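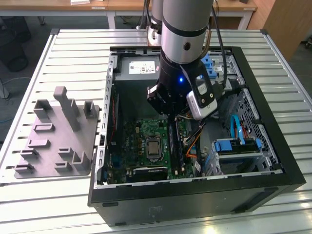

Desktop tower on its side, CPU showing

Keep the old tower or give in and buy new?

mahuika_h
My desktop takes 14 minutes to become a computer in the morning. My brother-in-law says throw it out. He says this about most things, including my car. I use it for email, taxes and a recipe file that has grown to a size I don't want to discuss. The shop on Pearce wants 800 dollars for a new one. Is there a sane case for keeping it?

brostard_bill
No. Next question.

vanhecke
Bill bought a new machine in February and has been complaining about it here ever since, so weigh that how you like. Put in a solid state drive. Mine cost me 46 bucks and an evening of swearing.

brostard_bill
My complaints are about the software. The machine is lovely.

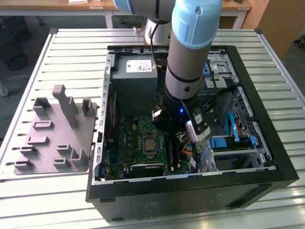
Hardware: Repair and Upgrade

gritel_fan
Moved this out of General, you're welcome. I'm with Marloes on the drive, but I'd look at memory first. If he has a dozen tabs open, a faster drive only means he waits in nicer conditions.

vanhecke
Disagree. Fourteen minutes to boot is a drive problem until proven otherwise. He hasn't opened a tab yet at that point.

gritel_fan
Fair. I withdraw half of it.

mahuika_h
I have never closed a tab in my life, so you may both be right. What about the power supply? The brother-in-law says they go bad and take the whole house with them.

vanhecke
They do wear out, usually in a boring way. Leave it shut and don't poke around inside it. Before you buy a replacement for any big-brand desktop, check the connectors and the mounting, 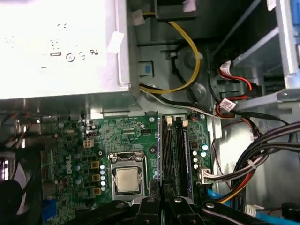

and I mean check the manual for your exact model, because some of those office machines use their own plugs and a standard part won't fit. I learned this in the Prallivton parking lot with the receipt already in the trash.

brostard_bill
So we're at a drive, maybe memory, maybe a special power supply, plus gas to Prallivton. Remind me how this is cheaper?

vanhecke
He doesn't need a power supply, Bill. He asked about one.

mahuika_h
Ordering the drive. Backing up the recipes first. Does anyone know why I have 5 copies of the same meatloaf?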